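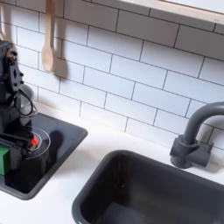

Pruscombe students put a play kitchen to work

Tags: Schools | Science & Tech | Clubs and Contests

The robotics club at Pruscombe High has a new favorite place to spend its afternoons, and it's a kitchen that would come up to most people's knees. The club is getting ready for the Starnell Small Kitchen Challenge on 22nd October, and with the regional final coming up fast, the back half of Room 47 is the busiest spot on campus after the last bell.

The challenge asks high school teams to program a robot arm to do small household jobs in a toy kitchen. Teams don't get to pick the jobs. A card is drawn, the team has a few minutes to talk it over, and then the arm has to get on with it with nobody touching the controls. Blocks stand in for the food, and in the Pruscombe practice runs green means vegetables. Cards can ask for a block to go on the burner, into the pot, down into the sink, or through all of those in order.

"People walk in and think it's cute, and then they try it!" said Noelia Sepúlveda, who teaches physics and has coached the club since it started. "You ask a person to put something on the stove and they don't think for a second. The arm has to be told where the stove is, how high it is, how wide to open, when to let go. My students have learned more geometry from a toy sink than I ever got out of a textbook."

The sink, it should be said, has a reputation. Setting a block on the stovetop is something the team now feels good about. Reaching down into a deep basin with a gripper, finding the block at the bottom and getting it back out without bumping the rim is another matter, and for most of September the club kept a tally of sink trouble on the whiteboard. (We were asked not to print the number.) The faucet doesn't help. It stands right where the arm would like to swing, so the students have written a route that comes in from the stove side and stays low over the counter until it's clear.

The team's answer to most problems has been practice, and lots of it. The arm learns from runs that students drive by hand, steering it through a job from start to finish while the computer saves every movement. Back in August the club set itself a goal of 1000 saved runs before the regional, which sounded a little wild at the time. They passed it early and just kept going. The count when we visited was 1612, written in purple marker on a strip of paper above the door, with a small drawing of a carrot next to it.

Driving duty goes by sign-up sheet, and the sheet fills quickly. Freshmen start on the stove jobs and move to the sink when they feel ready. The seniors look after the code and argue, cheerfully and at length, about grip strength. Squeeze too lightly and the block slips on the way over. Squeeze too hard and it pops out sideways when the fingers open, and then somebody has to crawl under a table.

There's a good bit of shop work in the project too. The club spent the last weeks of summer working on the counter and wall, and a couple of members who had never touched a robot before came in for the building and stayed for the rest. One sophomore joined to help with the tile wall and is now one of the steadiest drivers on the team. The hanging utensils were a late addition. The Starnell rules say a kitchen must have "ordinary clutter," and hanging spoons throw shadows on the tile that can confuse a program which has only ever seen a bare wall. Better to meet them now than on contest day!

The project got a lift from Gallardo Hardware on Mill Street, which gave the club fasteners, paint and the use of its saw, along with plenty of free advice. The store has had a flyer for the team taped by the register for weeks, and staff say customers ask how the kitchen is coming along.

And then there is User. That's the arm's name, and the story behind it is short. When the club first set up the software, the login screen came up with the word "User" where a name should go. No one changed it, someone said good morning to it, and that was that. User now has a birthday, a fan page run by two juniors, and a parking sign on its shelf. A motion to rename it last spring was voted down in under a minute.

Seven teams are entered in the regional this year, and the top two go on to the state round in the winter. Pruscombe finished fourth last time with a simpler setup and a program that, by the students' own account, was still being written in the van. Sepúlveda says things are calmer now. The code has been locked except for small fixes, there is a packing list, and the kitchen comes apart into pieces that fit through a normal door, a lesson also learned last year.

"I'd love for them to place," she said. "I'd love it if we drew a sink card and they nailed it in front of everybody. But I watched a ninth grader explain to her grandfather why the arm slows down just before it reaches the stove, and she had every bit of it right, and I went home happy that night."

For the last stretch the club is running full mock contests. A card is pulled from a coffee can, the timer starts, and the students step behind a line of tape on the floor. It's surprisingly tense to watch. There is a lot of whispering and some holding of sleeves, and when a block lands where it's meant to, the cheer carries all the way to the gym. On the day we stopped in, a stove card was followed by a pot card and then, to groans, by the sink.

The regional is open to the public and free to attend. It takes place in the Pruscombe High gym, with doors opening at nine and the first cards drawn half an hour later. Each team gets three turns at the kitchen, with a break for lunch, and visitors are welcome to walk around the team tables and ask questions between rounds. Parking is in the west lot. The band boosters will be selling chili and cornbread by the main entrance.

Families with younger children may want to come in the afternoon, when the club will set up its old practice counter in the lobby and let kids take a turn at driving. It goes slowly, and there may be a line, but the students who will be running it are very patient and very keen to show it off.

Students at Pruscombe High who would like to join the club can still do so this semester. No experience is needed. Stop by Room 47 after school or leave a note for Ms. Sepúlveda at the front office. The team is especially short of people who like soldering.

Search this site Enter keyword Go

Contact the newsroom | Send us your school news | © Pruscombe Community News | Back to top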